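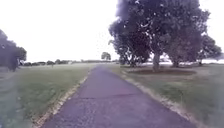 1/ Open day at Nyanda, a thread

So I spent my morning walking behind a robot in a park and I have a lot to say about it. Skoltel were showing off Dromum, their little path-following machine, and anybody could sign up and come along. I signed up in October and then forgot all about it until the reminder came!

2/ The course was the long straight path at Nyanda. Asphalt down the middle, dirt and gravel along the side, then grass. No cones, no painted line, nothing stuck to the ground to help it. It had to work out where the path was and stay on it.

3/ I figured a path that straight would be the boring option. Nope. One of the engineers told me the edges are the hard part. Dry grass and pale gravel sort of melt into each other, and on a gray day like this one you don't get shadows to help.

4/ The plan was a 1000 meter run, out and back, with us trailing along behind. They asked us to keep back so it wouldn't get crowded, and everybody did, apart from one small kid in a dinosaur hat who had to be fetched more than once.

5/ It's slow, by the way. I'd pictured jogging after it. It goes at the speed of someone looking at their phone. My knees had no complaints.

6/ First bit of drama: the seam in the asphalt. There's a thin dark line running right across the path, and Dromum slowed way down for it, like my old dog used to at the kitchen doorway. Then over it went. People clapped. I clapped!

7/ Asked why it slowed. The answer was that a dark line across the path could be a crack or a step or a hose, and they'd sooner have it be careful. Fair enough. I've tripped over all three.

8/ Second stop was by the big group of trees on the right, the ones with bare dirt underneath. We stood there a good while as they talked about branches and shade and what leaves do to the picture the machine is working from. Some of it went over my head, but the guy explaining was so into it that I didn't mind.

9/ Someone asked if it knows what a tree is. He said it knows what path is and what isn't path, and a tree goes in the second pile. I've been thinking about that all afternoon. Everything in the world, two piles.

10/ They had a tablet going around so you could see how sure it was about the ground in front of it. Green for sure, orange for hmm. Mostly green down the middle and then a wobbly orange fringe along the gravel. Wish I'd had longer with it but there was a line.

11/ At 400 meters they swapped the battery. That wasn't a fault, they wanted us to see how it's done. Lid up, old one out, new one in, lid down. It took less time than me getting the back off my TV remote. 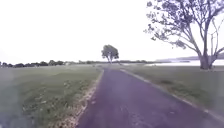

The path at Nyanda, with the lone tree up ahead and the water off to the right.

12/ I liked this stretch best. The asphalt is pretty worn, with pale scuffed patches, and that turned out to be a nice test because faded asphalt can look a lot like the dirt next to it. Dromum drifted a touch left, thought about it, came back.

13/ The engineers got excited about the drift! They wrote it down right away. I'd assumed they would want a perfect run for the visitors, but the one I was walking with said a perfect run gives her nothing to do the next day.

14/ Someone behind me wanted to know what it's FOR. Mostly checking paths, they said. It rolls along, notes where the surface is breaking up, and the parks people get a list. They've done the same at Wurkden and came back with 107 spots to look at. I would like them to do my street next please.

15/ Questions I wish I'd asked: what happens with geese? What happens with a LOT of geese? If anyone from Skoltel reads this, I need to know.

16/ A few people peeled off to look at the water on the way back. I stuck with the robot. I felt kind of loyal to it by then - we'd come a long way together.

17/ Practical stuff if you go to the next one. It's free, you do need to sign up. Wear decent shoes, bring something to drink, and there isn't much chance to sit down once it gets going. Strollers were fine on the asphalt. You'll want to stay near the front if you want to hear anything.

18/ They let us each press the stop button once before we left. It's a very good button. Big, chunky, makes a proper clunk. The dinosaur hat kid got back in line for another turn and so did I.

19/ No word yet on when they'll run it again, but there's a sign-up list and I'm on it. Will post if I hear anything. And yes, I'll ask about the geese.

Posted January 28, 2018
Tagged: Robots, Days Out, Parks & Paths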